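Fistley Home Forum > Kitchens > Countertops
Thread: Talk me out of marble (or into it)

ha_daeun
We're redoing the kitchen and I have a deposit down on white marble. 2781 dollars, installed, from a yard called Workneh. My brother-in-law says I'll cry by Thanksgiving. He also has carpet in his bathroom, so I'm weighing the source. Anyone live with the stuff?

RalucaJ
Eleven years. It has etched everywhere a lemon has ever been. You stop seeing it after the second year, same as you do with a husband's recliner.

mebrat_d
Get quartz. I paid 1333 for mine and I wipe it with whatever is closest, including once a sock.

RalucaJ
Quartz is fine if you like your kitchen to look like a dentist's front desk.

mebrat_d
My dentist has a lovely front desk.

Soudabeh M.
Ask for honed, not polished. Acid dulls the shine, so if there's no shine there's less to lose. And seal it before you move so much as a spoon in. Sealer does nothing for etching, by the way – it's for stains. The guy at Deko swore to me it did both. The guy at Deko was selling sealer.

ha_daeun
It's polished. Of course it's polished.

wubit.j
Don't panic. Red wine, vinegar, tomato: wipe them up right away. Coffee rings are what get most people, and a coaster fixes that. I've had mine since September of last year and the only mark is from a jar of pickles, which I blame on the pickles.

mebrat_d
So your advice is to buy a counter and then never touch it with food.

wubit.j
My advice is a coaster, Mebrat. Or a tray if you have a crowd over. Some mugs on mine, both ways:
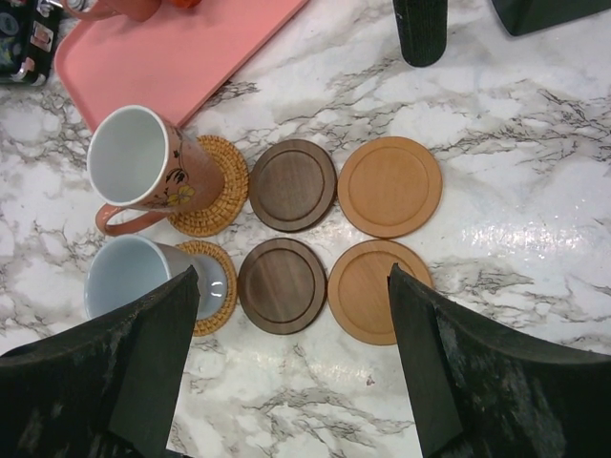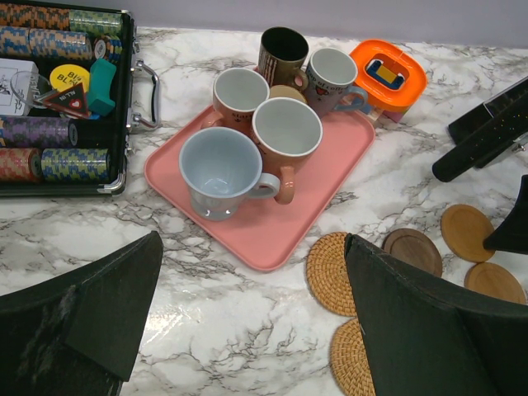
Coasters in the first, pink tray in the second, same white marble with the gray veins.

ha_daeun
OK, that veining is exactly what I wanted. Keeping the deposit where it is. Will tell the brother-in-law by postcard.

mebrat_d
See you back here when somebody slices a lime.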